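Bioenergy Processes, Handout 4: Anaerobic digestion of food waste

Food waste is wet, so burning it or gasifying it makes little sense without drying. Digestion takes it as it comes. Bacteria break the material down in a closed tank and give off biogas, mostly methane and carbon dioxide. What is left is digestate, which can go on farmland.
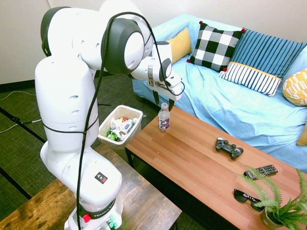 Stages

Hydrolysis comes first and is usually the slowest step with solid feeds. Acid formation follows, then acetate, then methane. The methane formers are the most sensitive group – if acids build up faster than they can be used, the pH drops and gas production falls away.

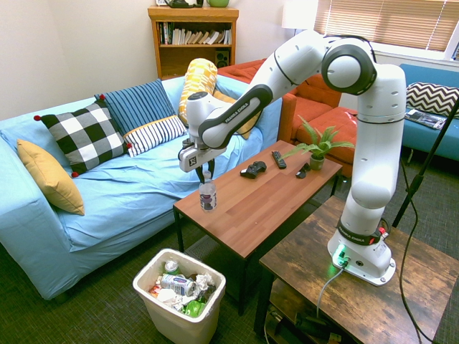 Page last changed: 19th February

Loading rate

Loading is given in kg of volatile solids per cubic metre of tank per day. For the Drakdale problem, take a working volume of 200 cubic metres and a loading rate of 3. Find the daily feed in kg of volatile solids, then repeat with a methane yield of 116 cubic metres per tonne of fresh waste. State your assumption for the volatile solids content.

Contamination

Plastic film and cans have to come out before the feed tank.

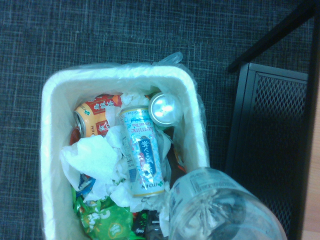

Film wraps round stirrers and floats as a crust. Grit settles and takes up working volume. Read the Hukari notes on screening before the October session, and bring your Drakdale figures with you.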